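4.2 Living costs and the decision to stay enrolled

Fee levels were the starting point for most of our interviews, but students spent more time talking about the costs that come on top of fees. Of the 32 students interviewed at the Clustley campus, most had received the full maintenance grant in their first year. Few had expected it to cover rent through March, when the second payment is due.

Rent was named first in nearly every interview. Students in private housing in Hidska paid a deposit before the first grant payment arrived, and several had borrowed from relatives to do so. Those in university halls paid by term and reported fewer problems, although the halls close between terms and storage is charged separately.

The second group of costs was harder to record. Books, bus fares and clothing are bought at irregular times, and students tended to leave them out when asked for a monthly budget. We therefore used the item diary developed by Wouters, in which students log single purchases over 5 weeks and record belongings they consider necessary for the year. Winter clothing appeared in the diaries more often than we had expected — more often than course books in two departments.

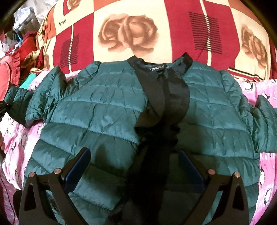

Figure 3. Clothing category: quilted jacket, laid out on a bedsheet.

The hardship fund run by the Clalia foundation pays up to 200 euros per student per year. It accepts claims for books and travel but not for clothing. Triantafyllou has argued that such lists reflect what is easy to audit, and our interviews with fund staff support this view. Section 4.3 compares the diaries with claims made to the fund.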